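Trellville Letters: read me first

Welcome, and thanks for downloading. This is the notes file for Trellville Letters, a set of recordings in which a two-armed robot is steered by a person through short spelling jobs with letter blocks and a tray. It's written for whoever is going to train on the data, but also for the student who opens the folder in two years' time and wonders why half the words are "robot". (We like the word. Five letters, two of them the same, and it fits the tray.)

Last updated 5/23/22.

What's in the set

There are 1743 recordings in the main folder and another 33 in a folder called odd_ones, which I'll come to further down. Each recording is one attempt at one word, from the moment the operator takes hold of the controls to the moment they let go. You get the view from the head camera, the joint positions of both arms, how far each gripper is open, and the commands the operator was sending. The commands and the joint positions aren't the same thing, and I'd ask you to look at both before choosing one to learn from. The arms trail behind the operator's hands a little, more so on long reaches, and a policy trained on the wrong column tends to dither over the tray.

Every recording also has a short text line with the instruction the operator was given, such as "finish the word robot" or "take out the last letter and put it back straight". We wrote these the way we'd say them out loud, so the wording wanders. Please don't tidy it up and send it back to us as a fix; the wandering is on purpose.

How the recordings were made

The operator holds a pair of hand controllers from the Lindetti kit, one per arm, and the robot's arms follow. Squeezing the trigger closes the fingers. There's a foot pedal that freezes everything, handy when you need to shift your grip or scratch your nose, and the frozen stretches are marked in the log so you can cut them out. We've left them in because one group asked for them and it's easier to remove something than to put it back.

We tried moving the arms by hand first, with the motors gone soft, and for a single arm that's a lovely way to teach. You feel the weight of the thing and you learn very quickly which poses it dislikes. With two arms it was a struggle, and the operator's own sleeves kept turning up in front of the camera, so after the first batch in June we put those recordings aside and switched to the controllers. The early batch isn't part of this release.
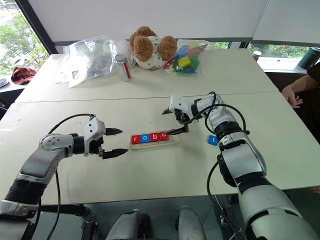
Most jobs start with the word partly done, and what's left is usually one or two letters to place or straighten. Starting from a bare tray takes a long while and most of it is the same motion over and over, so we kept those to a smaller share. The starting arrangement was picked by the operator, with a printed list as a guide, and people have favourites. If you plot where the spare letters were lying you'll see a clear lean toward the right-hand side. We noticed this late and made some left-side recordings to balance it, though it's still lopsided.

Placing a letter sounds like nothing at all until you've tried it through a pair of controllers. The letter has to come down square, and if it catches on its neighbour the whole row can shuffle along. Our better operators learned to steady the tray with one gripper while the other did the placing. The newer ones mostly worked one-handed and chased the tray a bit. Both styles are in the set, and the style column in the index says which is which, as judged by whoever reviewed it afterward.

We didn't clear the rest of the room between takes. Things come and go on the far table, the blind goes up and down, and the light changes with the weather. We'd sooner have a policy that has seen some clutter than one that panics the first time somebody leaves their things out. People do turn up at the edges of the view now and then. Everyone who worked in the room signed a release, and we've blurred faces where there were any.

Splits

The training list has 1000 recordings and the remainder of the main folder is for testing and tuning. We split by session, so that near-identical takes from the same afternoon don't end up on both sides. If you make your own split, please do the same, and mention it when you report your numbers.

The odd ones

These are recordings where something went sideways: a controller lost its connection, a letter went in upside down and stayed there, the operator stopped to laugh. They're labelled with a sentence each. A few of them make very good recovery examples, and I've grown rather fond of recording 2449. (The numbering has gaps from rejected takes, so don't go looking for every number.)

Known problems

The clocks for the two arms drift apart slightly in long sessions. The loader in the Flultano tools corrects for it, but if you read the files directly you'll have to do it yourself using the sync column.

Gripper opening is recorded from zero (shut) to one (fully open), except in the earliest sessions, where it's the other way round. The index has a flag for this. Check the flag! We've been caught by it more than once ourselves.

A handful of instruction lines have spelling mistakes, and we do see the humour in that.

Using it

You're free to use the recordings for research and teaching. Please call the set Trellville Letters when you write about it, and credit the Prajapati fund, which paid for the arms. For anything commercial, write to us first through the project page and we'll do our best to answer within the week.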